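Okay, week four, and we're moving from shelving to totes. Grab the syllabus if you've lost track, because I swapped this unit with the one on labels (the Saturday lab people needed more time with the printers).

I spent my first two years out of school in the returns room at Hollach, and I can tell you that most of what goes wrong in a storeroom goes wrong in the bin. People buy beautiful racking, they color code the aisles, and then they drop a crinkly little packet into a big gray tote and wonder why it takes so long to find it again. So today is all bins: how they sit, how they wear, and what happens to small stuff inside them.

Start with placement. Two totes on a table will creep apart every time somebody leans on one, and small items love that gap. If you don't have a proper rack, spring clamps where the bins meet do a perfectly good job. Use ones with bright grips! I once shipped a tote to the Huanca site with a black clamp still on it and I heard about it until February.

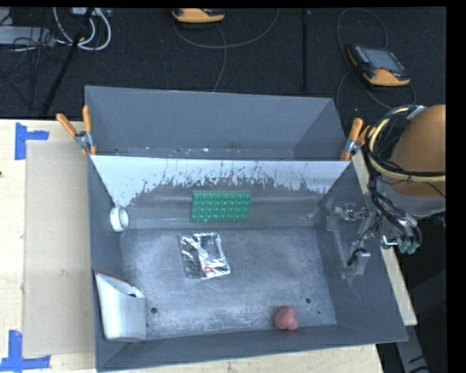 Two gray bins clamped together, with loose items in the front bin

Look at the two clamps with the orange grips, one at each corner where the front bin meets the one behind it. I'd call that a decent bench setup. Notice too how much gray wall and floor you can see. A handful of items in a bin that size leaves lots of room to reach in, and the bright green piece leaning on the back wall is about as easy to spot as anything gets. The silver package on the floor is another matter. It's shiny and crumpled, so it shows white in one spot and dark gray in the next, and against a scuffed gray floor your eye can slide right over it. Alper Öztürkmen (he taught this course before me, and half of these notes are still his) used to call those "ghost items," and he made everybody put a matte sticker on them before they went into stock. I still think it's a good rule.

Now wear. Scratched walls and a whitish, scuffed floor don't mean a bin is finished. What I want you checking is the bottom corners and the rim, with your hand as well as your eyes, and then any holes in the floor. Ask yourself what you're storing and whether it could drop through. Washers, yes, quite possibly. A packet the size of your palm, no. If you aren't sure, put in a liner and write "lined" on the card so the next person doesn't pull it out thinking it's trash.

Debris is its own topic and we'll get to it with the cleaning schedule in Unit 6, but please tip your bins out before you restock. Specks and crumbs end up stuck to labels, and then the scanner sulks.

A word on counting. The Dimon worksheet gives you a tote with 21 mixed items and asks for a bin check sheet. Do it by shape first (flat, boxy, floppy), then by color, then by name. The Andex worksheet is the same exercise with 100 items, and you'll want a partner for that one.

For next time: read the chapter on dividers, finish the Dimon sheet, and bring one small thing from home that you always lose in a drawer. Mine is a tape measure. We meet in room 667 again, the one with the long tables, and please leave the totes by the door where they are, they belong to the evening group.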